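율라크, 주방·수납용품 대여 서비스 ‘폰시리’ 11월 정식 시작
- 이사·단기 거주 가구 대상, 그릇부터 수납함까지 월 단위로
- 시범 운영 기간 신청 1,317건, 재이용 371건

생활용품 유통업체 율라크(Julach)가 주방·수납용품 월 단위 대여 서비스 ‘폰시리(Pongsiri)’를 11월부터 정식 운영한다. 대상은 단기 임차 가구, 기숙사 입주자, 리모델링 중인 가정 등. 가입비 없음. 최소 이용 기간은 한 달.

시범 운영은 지난봄부터 터드소프(Tudthorpe) 지역에서 진행됐다. 접수된 신청은 모두 1,317건, 이 중 371건이 한 번 이상 이용한 고객의 재신청이었다. 가장 많이 나간 품목은 볼과 접시류, 다음이 건조대, 서랍 정리함 순. 냄비류는 예상보다 적었다. 회사 측은 조리도구는 가지고 다니는 고객이 많은 것으로 보고 정식 서비스에서 냄비 구성을 줄이고 볼, 밀폐용기 쪽을 늘렸다.

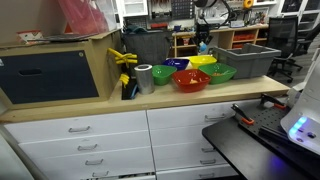
터드소프, 11월 — 정식 서비스의 대여 품목은 434종이다. 시범 때보다 두배 가까이 늘었다. 플라스틱 볼은 빨강, 초록, 파랑, 노랑 등 색상별로 낱개 선택이 가능하고, 세트로 묶어 빌릴 경우 요금이 내려간다. 색상 지정은 신청 단계에서만 가능. 출고 후 변경은 교환으로 처리되며 왕복 배송비가 붙는다.

수령은 택배 또는 지점 방문. 방문 수령 지점은 터드소프와 아른스카(Arnska) 일대 32곳이며, 아른스카 쪽은 일부 지점이 11월 중순 이후 순차적으로 문을 연다. 지점별 개시 일정은 홈페이지 공지 참조. 택배는 도서 지역 제외, 신청 후 영업일 기준 사흘 안에 출고된다.

반납된 제품은 세척과 살균, 검수를 거쳐 다시 포장된다. 흠집이 난 제품은 등급을 낮춰 할인 품목으로 돌리고, 금이 가거나 변형된 제품은 폐기한다. 통상적인 사용 흔적에는 비용을 청구하지 않는다. 분실은 품목별 정해진 금액만 부담하면 되며 금액표는 신청 화면에서 미리 확인할 수 있다.

율라크 관계자는 “몇 달 살 집에 그릇을 새로 사서 이사 때 버리고 간다는 문의가 계속 있었다”며 “품목 구성은 계절마다 다시 손볼 예정이고 내년 초에는 침구 수납 쪽도 검토하고있다”고 말했다.

시범 운영 때 이용한 고객은 기존 계정을 그대로 쓸수 있다. 별도 전환 신청 필요 없음. 남은 적립금도 자동으로 옮겨진다. 단, 시범 기간 쿠폰은 11월 말까지만 사용 가능.

정식 운영 기념으로 첫 달 요금 할인 진행. 신규 고객 한정이며 방문 수령 시에는 포장재 비용도 빠진다. 기업, 학교 단체 대여는 별도 견적.

문의: 율라크 홍보팀 (평일 오전 10시~오후 5시, 점심시간 제외)
제품 목록 및 요금표는 보도자료 첨부파일 참고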